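Elliris Home Pages
Gallery: Baskets, Caps and the Big Jar Sort
Posted Oct 20, 2024

Welcome back to the gallery! It's the small containers again, and I could not be happier. If you've followed Elliris since May you know that I started with the linen closet, moved on to the kitchen drawers, and kept promising I'd get to the jars and bottles. Well, I got to them, and I've had a wonderful time.

The whole idea is low open baskets, the kind with slots in the sides, so you can see a bit of every label without lifting anything out. I'd tried deep bins before (two different kinds, both now full of garden gloves) and things just sank. A low basket lets the caps stick up, and caps are what you look for when you're in a hurry. Red, green, white, and off you go.

I did the sorting on the big dark table because it has the most elbow room in the house, and because white baskets look so crisp on that wood. I love how it shines!

White jars, slotted baskets, and the cap colors doing their job. The one marked "B" has the green cap.
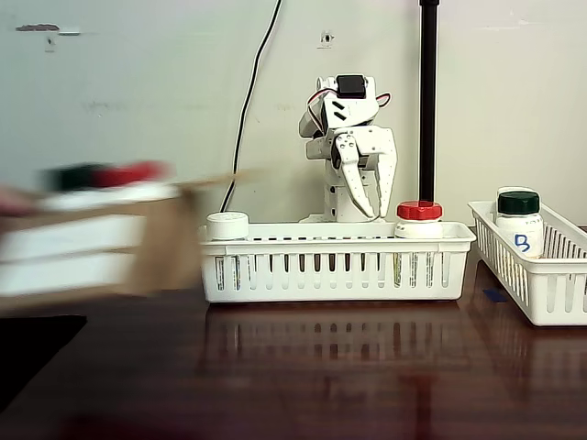 With the open cardboard box in front, a green cap and a red one side by side in it.

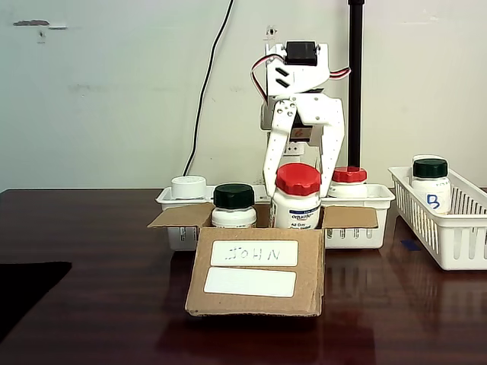
I get asked about letters a lot, so let me tell you how I use them. A is for the things that get opened every morning, B is for a couple of times a week, and C is for "keep it, but it can live on the top shelf." One letter, written big, in whatever marker is closest. I used to write out full names and dates on everything and the labels got so crowded that I ended up reading the printed part anyway. A single letter is so much nicer to look at, and it takes two seconds to do.

The order I like to work in is box first, baskets second. Everything goes into a cardboard box and comes over to the table in one trip, and then I take things out one at a time and find each a spot. Short jars go at one end, taller ones at the other. If something doesn't have a spot it goes back in the box, and the box gets a second look after lunch. I know people who do it the other way around and fill the baskets straight from the shelf. Try it both ways! I find the box keeps me from rushing.

A few things I picked up along the way:

Leave some room in each basket. I filled one right to the rim at first and had to take out three jars to reach the one I wanted.

Painter's tape is great for trying out a label before you commit. It peels off cleanly and you can move it as often as you like. Check the table for stray bits when you finish, they do travel.

Wipe the bottoms of the jars before they go in. A sticky ring on a shelf is a nuisance, and a sticky ring in a slotted basket is worse, as I found out with the honey.

Match the basket to the shelf, and measure the shelf before you shop. Mine came out at 39 centimeters deep, so a pair of baskets fits front to back with a little space left for my fingers.

For those who wrote in about where to shop: I've had good luck with Plastton for plain baskets, and Hajji on the corner by the Drenotance bus stop usually has a stack near the door. Hajji also lets you have empty cardboard boxes if you ask at the counter, and they're good sturdy ones with flaps that stay open when you fold them back. I have a whole pile of them in the hall now and I'm very pleased about it.

The last gallery had 2809 visits, which made my week, and I read every one of your notes. Somebody asked if the color system still works once you buy a different brand and the cap changes. It does if you let the letter win. I have one jar that went from a red cap to a white one and it's still an A, so it still goes in the front.

Next up is spices. I've been putting it off because there are so many little tins and hardly any of them stack, but I've cleared a shelf for it and I've got one spare basket ready to go. If you've done yours already, send me your pictures, I'd love to put them up alongside mine!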